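Section 4: Trying out and comparing grippers on the arm
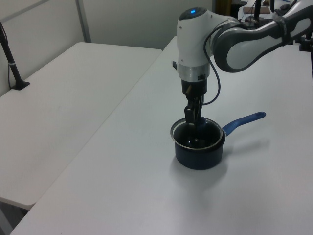
Kollar Handling Workshop, Gripper Trials Team

Welcome to the section most people turn to first! By now you should have the arm bolted down, the controller switched on and the emergency stop tested as set out in Section 3. If you have skipped any of that, please go back and do it, and then come and join us again with a cup of tea.

We use ordinary kitchen things for our comparisons. The saucepan is the one new starters tend to remember, as it asks a gripper to go down inside a rim with the fingers closed, open up in there, and come out again without dragging the pan along the table. The notes below cover the two grippers we keep ready for use, the Prundard (two fingers, parallel) and the Filip (two fingers, softer pads). The steps are the same for both unless we say otherwise.

4.1 Before you begin

1. Clear the main table of everything except the pan.
2. Set the pan near the middle of the table, with its handle pointing away from the cable side of the wrist.
3. Look over the cable that runs down to the gripper. It wants a generous loop, enough for the wrist to turn fully either way, and no more than that.
4. Check that the strap on the upper link is snug. You should just be able to slide a fingertip under it.
5. Wait for the light on the wrist cap to turn steady blue. On our controller this means the arm is ready to take commands, so keep your hands clear from then on.

Caution: never reach into the pan while the arm is live, even at the slowest speed. Press the stop, wait for the brakes to click, and then reach in.

4.2 The lowering test

1. Open Gaselik on the control computer and load the routine called "pan-down". The program number is 1129, should you prefer typing it in.
2. Set the speed to 20 per cent. You may well be tempted to go quicker once you have seen it work a couple of times, but please leave it alone for a comparison or your figures won't sit alongside everybody else's.
3. Close the fingers fully and start the routine. The arm will stop above the rim and wait for you.
4. Look from the front and then from the side. If the fingers are not over the opening, nudge the arm across with the arrow keys.
5. Press Continue. The gripper goes down into the pan and stops short of the bottom.
6. Open the fingers until the force reading begins to climb, write the reading down, and close them again.
7. Press Return, and let the arm come all the way up before you touch the pan.

Note: for the Filip, set the opening limit to 268 on the controller's own scale before step 6. For the Prundard it is 400. Mixing these two up is far and away the commonest mistake we see, and I have made it myself more often than I would like to put in print.

4.3 If the pan moves

A small shuffle is nothing to fret over. Put the pan back, note it on the sheet and carry on. If it slides every time, check the wrist angle first, then wipe the tabletop, and only after that start looking at the finger settings.

Questions and corrections to Safta Anghel, please. The finger-changing steps follow in Section 5.

Section last revised 3 January 2021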